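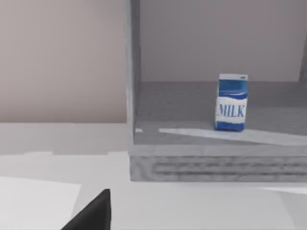 4. Régler la prise sur étagère dans Staria

Le bras Fadmont monté à l'atelier Caltlow se règle d'abord dans le simulateur Staria, puis sur l'établi. Cette section suppose que le bras est assemblé, que la carte Brannigan répond sur le port série et que la section 3 (zéro des axes) est terminée. L'exercice consiste à prendre un objet sur une étagère ouverte et à le reposer sur la table. Dans la scène de départ, la brique « MILK » se trouve bien en retrait du bord avant de l'étagère, à distance du montant gauche, et un doigt noir de la pince est au-dessus de la table, sans contact avec quoi que ce soit. Le rebord avant du meuble est épais : c'est lui qu'il faudra franchir, et c'est là que la plupart des trajectoires mal réglées accrochent.

4.1 Charger la scène

1. Fermez toute session Staria déjà ouverte. Deux sessions simultanées se disputent le port 3864 et la seconde reste bloquée sur l'écran de chargement.

2. Coupez l'alimentation des moteurs. La carte Brannigan peut rester branchée en USB.

3. Lancez Staria et ouvrez le projet « etagere_lait » dans le dossier partagé de l'atelier.

4. Dans le panneau Liaison, choisissez « Simulation seule ». Le voyant de liaison doit passer au gris.

5. Cliquez sur Réinitialiser. Le bras revient à la position de repos et l'objet à son emplacement d'origine.

Note : si la pince apparaît à l'intérieur du meuble, le fichier de géométrie est celui de l'ancien support. Rechargez la version 16.

Attention : ne passez pas en mode « Liaison active » pendant cette section. Le bras réel suivrait les mouvements du simulateur dès la remise sous tension des moteurs.

4.2 Déclarer l'étagère comme obstacle

1. Ouvrez l'onglet Collisions et cochez le fond, les panneaux latéraux, le plancher de l'étagère et le rebord avant.

2. Cochez aussi la table. Elle est décochée par défaut dans les projets créés avant juillet.

3. Fixez la marge de sécurité à 11 mm pour toutes les surfaces cochées.

4. Laissez l'objet à saisir décoché. S'il est traité comme un obstacle, le calcul s'arrête avant la fermeture de la pince.

5. Enregistrez sous votre propre nom. Le projet commun doit rester tel quel pour les suivants.

4.3 Définir le point d'approche

Le point d'approche est la position où la pince s'arrête avant d'avancer droit vers l'objet. Il se place devant l'étagère, plus haut que le rebord.

1. Sélectionnez l'objet et choisissez « Aligner sur la face avant ». La brique est légèrement tournée, sa face avant regarde vers la gauche : gardez l'angle calculé par Staria et ne le remettez pas à zéro.

2. Montez le point d'approche jusqu'à ce que le trait de trajectoire passe du rouge au vert.

3. Réglez la hauteur de prise à mi-corps, sur la bande blanche qui porte le mot. Une prise sur le haut en pignon glisse, les deux pans étant inclinés.

4. Lancez « Calculer », puis regardez la trajectoire entière au ralenti, en vue de côté.

5. Si un segment reste rouge, reculez le point d'approche vers la table et recalculez.

Note : les taches de lumière sur le plancher et sur la table n'ont aucun effet sur le calcul des collisions. Elles comptent seulement pour le suivi par caméra, traité en section 6. Vous pouvez désactiver l'éclairage si elles gênent la lecture.

4.4 Essais de prise

1. Réglez la force de fermeture sur « Faible ».

2. Lancez la séquence complète : approche, avance, fermeture, levée, recul, dépose.

3. Si l'objet tombe à la levée, augmentez la force d'un cran et recommencez à partir de la réinitialisation.

4. Quand trois séquences de suite se terminent sans alerte, exportez le fichier de trajectoire. L'atelier utilise le format 1618, seul lu par le micrologiciel actuel de la carte.

5. Copiez le fichier exporté dans le dossier « a_verifier ». Bohdan Hrytsenko les relit le vendredi, avant l'ouverture de l'établi.

Attention : une séquence réussie dans Staria ne dispense pas du premier passage à vide. Sur le bras réel, faites toujours la première exécution sans objet, en vitesse réduite, une main sur l'arrêt d'urgence.

4.5 En cas de problème

La pince traverse le rebord sans alerte : la case du rebord avant n'est pas cochée (voir 4.2, étape 1).

Le calcul ne se termine pas : la marge est trop grande pour l'espace disponible, ou l'objet est resté coché comme obstacle.

L'objet pivote à la fermeture : l'angle d'alignement a été remis à zéro. Reprenez à l'étape 1 de 4.3.

L'export est grisé : une séquence est encore en cours de lecture. Appuyez sur Stop et attendez le retour au repos.

Le passage sur l'établi est décrit en section 5.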